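Gasine Library Opens Kitchen Lending Shelf

The Gasine Public Library will begin lending kitchen items to cardholders on 9th October, the library announced this week. The shelf is on the second floor, next to the cookbook collection, and holds plates, colanders, small appliances and a selection of play food for families with young children.

Cardholders may borrow up to three items at a time for a period of two weeks. Small appliances are limited to one per household and must be returned to the front desk during staffed hours.

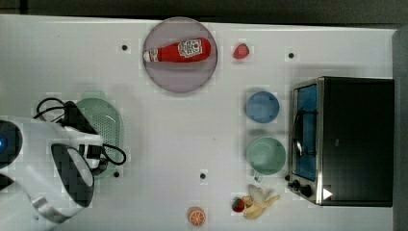

A ketchup bottle on a lavender plate, with a strawberry alongside.

"Many residents need a particular item once or twice a year and have no room to store it," said Jawad Pirzada, head of lending services. "The shelf extends to the kitchen what the library has long done with books."

The program is funded for its first nine months by a grant from the Henutness Fund. Items will be cleaned and checked between loans by library staff. Late returns will not be fined, but borrowing will be paused until the item is back – the same rule that applies to books.
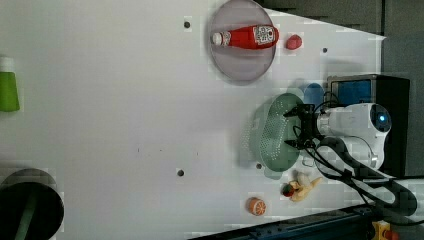
A green colander and a plate among kitchen items on a white table.

Residents who wish to donate items in good condition may bring them to the Ahn Street entrance before 8 p.m. on any day the library is open. Knives, glassware and gas appliances cannot be accepted.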